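Chapter 7
Gears, Posts and Plates: Laying Out a Small Gear Train

Before you start

You'll want Chapter 5 behind you (fits and clearances) and the first half of Chapter 6. The second half of 6 is keyways, skip it for now, we come back to it in Chapter 9.

By the end of this chapter you should be able to pick spur gears that will mesh, set them on a plate, get the centre distance right and turn the whole thing over by hand without it binding. Small gears only. Nothing under load. Lubrication is Chapter 8.

Words to know: spur gear, bore, hub, pitch circle, module, centre distance, backlash, idler, post, base plate. All in the glossary at the back. Read pitch circle twice.

7.1 What goes on the bench

Not much. A plate. Posts or pegs. Gears. Something dark and plain underneath so small shiny parts show up. Doesn't need to be fancy, a rubber mat is good, a painted table top will do. Avoid wood grain, and avoid anything with a pattern. A gear the size of a coin vanishes on a patterned bench and then you're on the floor with a torch.

Lay the plate down flat first. Parts go on it or beside it, never on top of the drawing. Drawings get greasy. If you're working from the Ganatby kit the plate is in the bottom tray, under the foam, and people miss it every term.

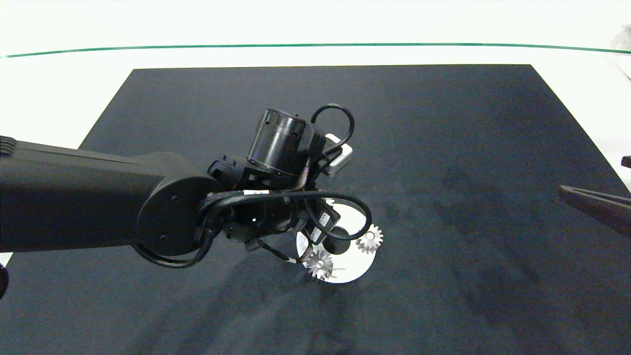 Fig. 7.1 Two silver gears on a white plate, short black post near the centre.

Notice the teeth in the figure. Even in a quick look you can tell these are toothed, and that one shows its small hub and the other an opening in the middle. That middle hole is the bore. The bore decides what post the gear will go on, the teeth decide what other gear it'll run with. Two seperate questions and you need a yes to both.

Common mistake: matching by diameter. Two gears can be the same size across and still not mesh. What has to match is the module, the pitch diameter divided by the number of teeth. Same module, teeth fit. Different module, they'll sort of fit for a bit and then jam. Pressure angle has to match too but every gear in the kit is the same there, so leave that one alone until 7.6.

A worked bit, quickly. A gear with 44 teeth and a module of 1 mm has a pitch diameter of 44 mm. Pair it with a second one the same. Centre distance is half of one plus half of the other, so 44 mm post to post. Write it on the layout sheet before you touch a post. Then measure it. Then measure it again from the other side, calipers slip.

7.2 Posts

A post holds a gear in place and lets it spin. Our ones are plain cylinders. They stand up out of the plate and the bore drops over. Three things to check, any order:

Is it straight? Sight it against a square.

Is it clean? Swarf at the foot of a post lifts the gear just enough to put the teeth out of line. Wipe with a dry rag.

Does the gear drop on under its own weight? Should do. If you have to press, stop. Wrong bore or a burr. Find out which before you press anything.

The Jasińska posts are a hair thicker than the Ganatby ones. Don't mix trays. They look the same, they aren't, and the only sure way to tell them apart is a micrometer. If the trays are already mixed when you get them, sort them before the lesson and put a sticker on.

Some layouts use a fixed centre and have the other gears work around it. Others are all equal posts spread about the plate. We start with the second kind becuase the sums are easier.

7.3 Bringing the gears to the plate

One at a time. Keep the ones you aren't using off the plate, to the side, teeth not touching. Line up the bore over the post from directly above. Lower it. Don't drop it, the plate end of the post chips.

First gear on, give it a spin with a fingertip. Smooth? Good. Second gear: lower it until the teeth are nearly level with the first, turn it a touch, let the teeth find the gaps. It goes down the last little bit by itself. Never force it past tooth tips. That's how you bruise a tooth, and a bruised tooth clicks once a turn for ever.

The order matters more than you'd think. Ends first, idler last is the usual way. An idler is a gear in between that changes direction and does nothing to the overall ratio. Students fight us on this one. Work it through on paper, the idler's teeth cancel out. Always. 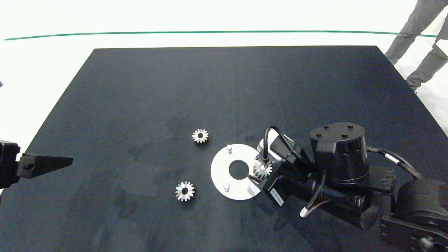 Words and layouts: the Corulthorpe Bench Skills group

Have a look at where the three gears are. Two lying on the dark surface, off the plate. The third is held just above it, over to the right. Two pegs upright on the plate, white on white, so easy to lose from overhead. Trick for white posts on a white plate: dab of marker on the top of each. Cheap. Comes off with metho.

The plate has a big hole through the centre. Plates with a hole like this are really rings, so all your posts live out on the rim and you can't put anything in the middle. Check that before you plan the layout. A lovely drawing with an idler bang in the centre is no use if the centre is air.

7.4 Checking the mesh

Turn the first gear slowly by hand. Full turn, then another. Feel for tight spots. One tight spot per turn of the first gear usually means a problem on the first gear, dirt in a tooth or a burr. One per turn of the second, same story for the second. Tight all the way round, the posts are too close. Sloppy all the way round, too far apart.

Slop has a name, backlash. You want a little. Zero backlash sounds good and isn't, the teeth need room for oil and for getting warm. Hold one gear still, rock the other. A tiny movement you can feel but barely see. That's plenty for this chapter.

Ratio next. Count the teeth on the driver, count the teeth on the driven. Driver 44, driven 88, the driven one turns at half speed. Put 2,000 revs a minute in and you get 1,000 out. Half the speed, twice the turning force, less whatever friction eats. Nothing free.

Counting tip: marker dot on one tooth, then go round. Without the dot you'll lose your place. Everyone does, we did while writing this chapter.

Record everything on layout sheet 728 (photocopy it, don't write in the book). Module, tooth counts, post spacing, backlash by feel: tight, ok, loose. Two people should get the same answer. If they don't, do it over before moving on.

7.5 Clearing down

Gears off in the reverse order. Lift straight up, no tilting, tilting marks the bore. Back in the tray by tooth count, smallest at the left. Posts in their own slot. Plate wiped and put away last so it ends up at the bottom where the next class won't find it (see 7.1).

Then the surface. Clear right back to plain grey or black or whatever yours is. Look across it low, with the light behind, and anything left will throw a shadow. Run a magnet over if the parts are steel. Brass and aluminium ones you'll have to spot by eye. Check the edges of the mat, lift the corners, small parts creep under.

Five minutes. Do it on Friday too, Friday especially.

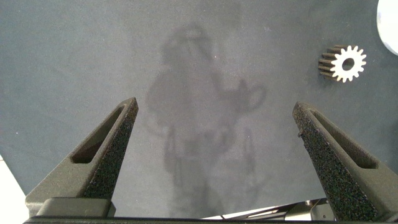
7.6 Choosing gears from a catalogue

Up to now the kit has done the choosing. Time to do it from a printed list. The Skeltent list at the back of the book is set out like most suppliers set theirs out, one line per gear, and you read it left to right: module, teeth, bore, face width, hub or no hub, material.

Start with the bore if you already have posts. Start with the module if you already have a gear to match. If you have neither, start with the space you've got, and work back from the centre distance to a pair of tooth counts that fill it. There's usually more than one pair. Pick the one that gives you the ratio, then check both gears come in the bore you need, then check the price. People do it the other way round and end up with a bargain gear that fits nothing in the room.

Face width is how thick the gear is across the teeth. For a pair, the same or close. Hub is the raised collar round the bore, handy for a grub screw, a nuisance if the post is short. Measure the post from plate to tip before you order anything with a hub.

Pressure angle is mostly listed at the top of the page in small print, once, for the lot. Find it, write it on the sheet next to the module, and keep the catalogue open for 7.7.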